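Landau handheld gripper build, April report to Bredeo

Both grippers are assembled and wired. The left unit has two angular fingers. The right unit has the toothed finger, and we have recorded 200 of the planned 600 passes with the pair on loose scrap.

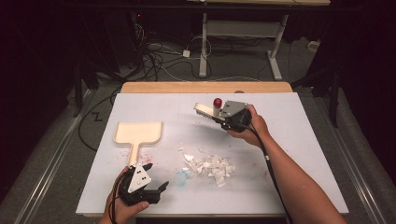
Paper scraps, wooden scoop and both grippers at the board.

Open items: cable strain relief on the right unit, and a stiffer finger mount. Parts are on order from Valtura. The remaining budget covers 3 more months of shop time.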